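Stollitz coffee table with lower shelf, reviewed after one summer

I did not want to like this table. The Stollitz listing promised "heirloom character," the photos were lit like a whiskey ad, and the reviews on the store's own page were all five stars and all about two sentences long. My sister-in-law Seo-ah Won has one and swore by it, but she also swore by the air mattress we slept on at her place, so I went in with my guard up.

It came in one flat box. The instructions say 12 minutes to put together. Dong-geon and I took most of an evening, partly because one of the leg holes didn't line up until we loosened everything and started over, and partly because the supplied hex key is a toy. Use your own. The legs are metal and dark, and once tightened properly they stay put. I've leaned on the corner getting up from the sofa all summer and there's no wobble yet.

The top is what you're paying for. It's a warm brown with plenty of grain, darker in person than on my laptop, and it hides crumbs a little too well. The finish is supposed to be good for "up to 2000 wipes," a number I assume somebody made up in a meeting. After a few months of daily use I have one pale ring near the middle from a mug of barley tea. It faded some. It did not go away.

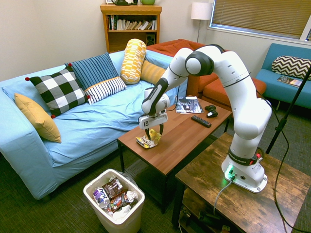 Is the top big enough for a family that leaves everything on it? For the usual remote, game controller and a magazine or two, there's room to spare, but put out dinner for three and somebody ends up holding a plate.

Now the lower shelf, which the company is very proud of. It's dark down there. Black things vanish, and I've bought batteries for a remote that was sitting on that shelf the whole time. Dusting it means getting on your knees. If you picture neat stacks of books, fine, but in our house it collects mail and one slipper.

Height is okay with our sofa, a light blue one with a slipcover that never sits straight. I can reach my cup without folding in half. If your sofa is one of those low, deep ones, measure first, as the store doesn't list seat heights to compare and the person I got on chat didn't know either.

I also looked at the Trundum, which has a lift-up top and costs less. I-seul Kwon let me try hers. The hinge groaned and the lifted part dipped when I set my elbows on it, so I passed. The Elen is prettier than either one but has no shelf at all, and for what they ask I'd expect one.

Customer service, for the record: I wrote about the bad leg hole in September and got a reply with a coupon for 800 "home points." A cushion cover costs 4000 points. I have not used the points.

Would I buy it again? On sale, probably. At full price I'd want holes that line up and a finish that can survive tea. Three stars, and half of one more if the ring ever comes out.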